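19th July
By a staff writer
3 comments | 115 shares

The safety lead at Hesier would like it known that the robot did not hit anyone. She says this early in our call and again near the end. Both times I asked how close it came, and both times she said the log "isn't precise enough to give a figure I'd stand behind."

Hesier makes the navigation software for Plunar, a sidewalk delivery robot. In the spring a Plunar on a supervised run drove along a construction wall for most of a block with its stop function effectively asleep. A person stepped out at the corner. The remote operator saw it and hit the brake. The company called this "a successful intervention" in its short public note, and I wanted to hear someone defend the phrase.

"I didn't write that," she said. "I would have said the operator bailed us out."

The fault itself is simple enough. The robot keeps a running estimate of how much free space it has on each side. Long flat walls confused it. With nothing on the surface to lock onto, the software decided its own side readings were noise and began throwing them away. That part was known. What the team missed was that the same filter also fed the forward stop. So the longer the robot ran beside a blank wall, the less it believed anything its sensors told it about what was ahead.

I asked how long that had been in the code. "Since before I got here," she said, and then, after a pause, "Two releases, at least."

Most of the repair work has been done in simulation. The team built city blocks with long gray hoarding down one side of the walk and sent the virtual robot past them over and over, changing the light, the speed and the spot where a pedestrian appears. Of the first 115 runs with the old software, 101 stopped in time. She offered that number as if it were reassuring. I pointed out that it leaves 14 that didn't.

"Right," she said. "That's why we're not on the street."

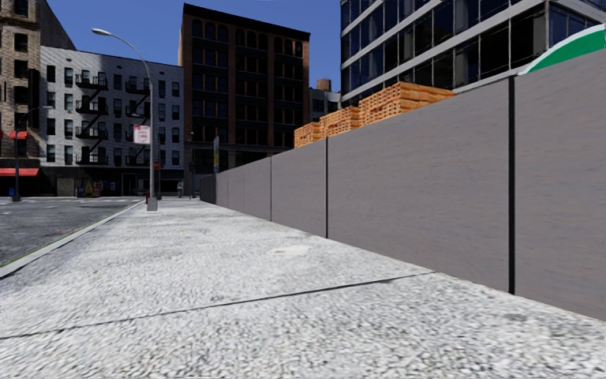
My own doubts about simulation are not new, and I put them to her. A rendered wall is as clean as whoever drew it wanted it to be. Real hoarding has posters, gaps, puddles at the bottom and a guy leaning on it eating lunch. If blank surfaces are the trouble, a simulator can certainly supply them, but how would the team know it had supplied the right kind of blank?

She didn't fight me on it. "We don't fully know. We replay the log from the real run and check that the simulated robot goes wrong in the same place. It does. That gets us one wall."

One wall is not much. She says the company plans closed-course tests in July, using rented panels, before any Plunar goes back out among the public. The outside reviewer, a small firm called Carrasco, has asked for 30 clean passes in a row at full speed. When I asked who picked 30, she said Carrasco did, and that she had argued for more. I have no way to check that. Carrasco did not return my calls.

The fix splits the two systems. The side filter can now distrust whatever it likes and the forward stop won't hear about it. If the side readings go bad for more than 3 seconds, the robot slows to a crawl and alerts the operator. During the spring incident there was no alert at all. The operator's screen showed a healthy robot right up to the corner.

"That's the piece that bothers me," she said. "The operator had every reason to look away for a second."

How many robots does one operator watch? She wouldn't say, and referred me to the press office, which sent back two paragraphs about commitment to safety. I asked again by email - same two paragraphs.

She was more open about Skumby, the in-house tool that is supposed to catch this sort of thing before release. Skumby scores every new version against a library of street layouts. The library had crosswalks, driveways, strollers and dogs. It had no construction walls longer than a parked truck. It has them now, she said, along with tunnels and parking garage ramps.

I asked what else isn't in there.

"If I could list it, it would be in there," she said.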